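Print | E-mail this review | 7 comments

Gratelby big cutting board, yellow
By Raymonde Perron

I bought this for bread dough in February and it has ended up under nearly everything, birthday cakes included. It's huge! Mine takes up most of the table, and I love it for that — I can set out a plate, a card and all my decorating clutter and still have room to wipe up as I go.

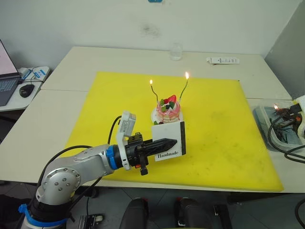 2 min read

The slab is good and thick, with slightly rounded corners that are kind to your wrists. It does show its life. There are dark smudges and scuffs on mine, and scrubbing with baking soda only gets me halfway. Yellow was maybe a brave choice, but it makes a pink cake look so cheerful with the candles going that I'd pick it again.

It won't fit in my sink, so I wash it in the tub. Thérèse has the smaller Mulder and keeps borrowing mine.

Shares: 403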